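6. Running the Picking Demo on Open Day

Read sections 1 through 5 first. Guests will assume you have.

6.1 Before the doors open

1. Power up the arm and wait 90 seconds. The Donda panel will say it is ready well before then. It is an optimist.

2. Load the program named Trolluvlow Visitors. Do not load Trolluvlow Visitors Old, which still expects the bin on the other table.

3. Check that the clamps at the rear of the bin are tight. Tug the bin once. If it moves for you, it will move for the arm.

4. Put the objects on the bin floor and spread them out. Spoons, a paintbrush and small bottles are fine. Anything a guest offers you from a pocket is not.

CAUTION: Keep hands out of the bin whenever the green lamp is lit. Explaining something to a visitor does not count as an exception, even if you explain with your hands. 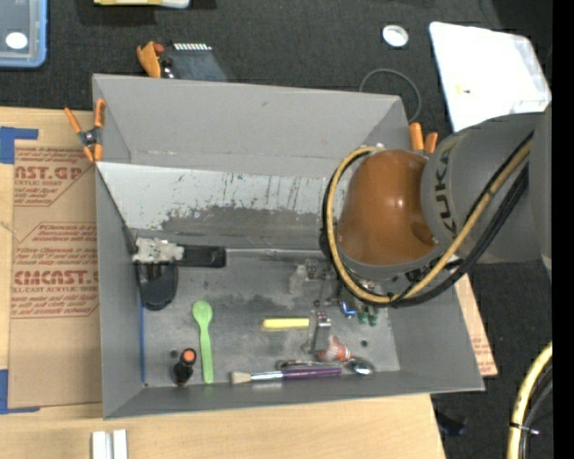 6.2 During the demo

5. Press Start and step back behind the floor line. Visitors stand where you stand, so pick your spot well.

6. Let the arm make its first pick before you begin talking. Groups of more than 8 should be split, or the back row will watch the ceiling.

7. If a pick fails, say nothing. The Jirnance planner tries again on its own, and most people take the second try for thoroughness.

8. After three misses on the same object, press Pause, wait for the lamp to go out, and turn the object a little by hand. Flat spoons are the usual offenders.

NOTE: Someone will ask whether it can make coffee. The Rashidi handout covers this on page 19.

6.3 Between groups

9. Press Home. Wait for the arm to stop completely.

10. Look over the hose and cables for rubbing or snags. Report any damage before the next group comes in.

11. Return stray objects to the bin and reset the pick counter. The counter stops at 900 and so does the demo, generally with an audience.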